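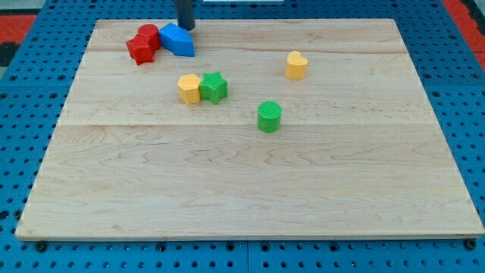 March, bench notes, a little after nine in the morning

Second go at the shape sorter pieces for the Belard playroom order, and I am in a much better mood than I was last time. The plastic is finally behaving. I changed the spool (the old one had been sitting open on the shelf all winter, poor thing) and the ribs on the sides are coming up even, which is what we wanted, because little hands like something to hold on to.

The colors are what I keep coming back to look at. On the pale board the red is the first thing you notice, and with the two reds pushed up against each other you lose the line between them and they read as one big lump. I would like the next batch to have the cube and its neighbor in different colors, please, if whoever loads the printer remembers. The blue one with the little house shape is my favorite of the lot. It doesn't mind being tipped on its side, it still looks like a house having a rest. The yellow hexagon stands up nicely on its end and I have no complaints about it at all.

Now the board. I went back and forth on whether to use a darker one and I'm glad I stayed with the light wood. There's a lovely fine wave in the grain, and the seams between the planks are so faint that you have to bend down to find them. I did run my thumb along both and felt nothing on the first and the smallest step on the second, so that one gets another pass with the fine paper before it goes out to anybody. Front edge is clean. I'd leave it just as it is - no rounding over, it would only look fussy.

Oil: Kuipers, one thin coat, rubbed off after 26 minutes on the test offcut. Two coats on the other offcut turned it too orange for my taste and made the yellow look sickly beside it. One coat, then.

Price from Coltberg for the next lot of boards came in at 2,089, against 1,439 from Drullden, but the Drullden ones are narrower and I'd want to hold one first. I've asked for a sample of each.

Still to do: sand the second seam, weigh the cube again, find the lid of the oil tin.

Comments (3)

benchleft: The lid is on the windowsill under the rag. I'd vote for a green cube next time.

pinandpeg: Is one coat enough if children are going to chew the corners? We did 2 on ours and wished for more.

sawdust_k: Lovely to read these again. Please do post how the narrow board compares when it comes!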